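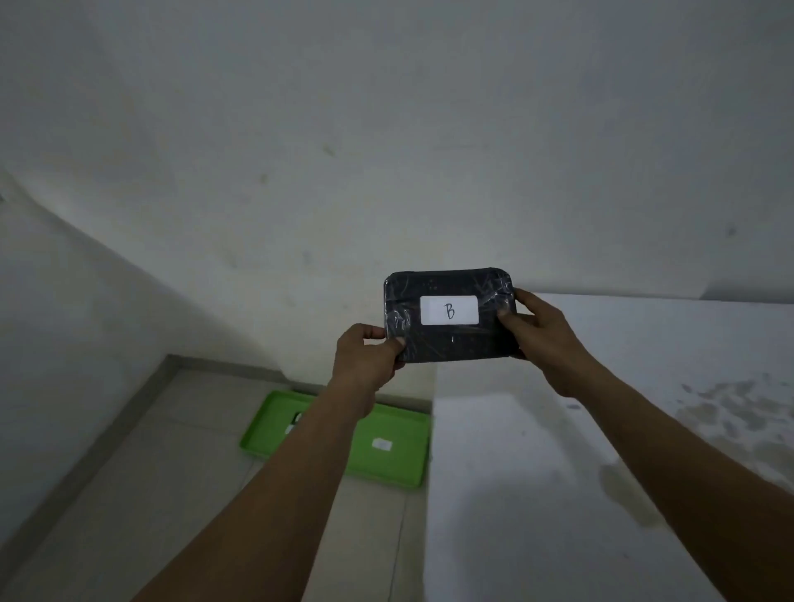 Swanepoel has stopped using its Gaseo sorting robot at the Tastcombe parcel site after a fault caused it to misread handwritten labels. The robot sorts wrapped packages by a single letter, and it began sending parcels to the wrong lane in September. A package marked with a "B" under clear, crinkled film is one of the types now being checked by hand. Glare on the film confused the reader, and the arm did not stop when its confidence score dropped. It misrouted 159 of 2000 parcels before staff shut it down at 69 percent of the shift target.

No one was hurt. "The stop should have come from the machine and it came from a person," said Ingrid Ambrose, site safety lead. "It stays off until that is fixed."

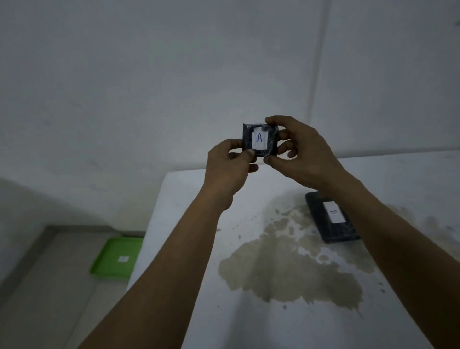
A package labeled "A" is held up over a stained table, with package "B" lying on the tabletop.

Trurnia, which supplies the reader, is testing a software change. Otis Montoya, operations manager, said customers with a misrouted parcel will be contacted directly. Questions can be sent to the Tastcombe site office, extension 811.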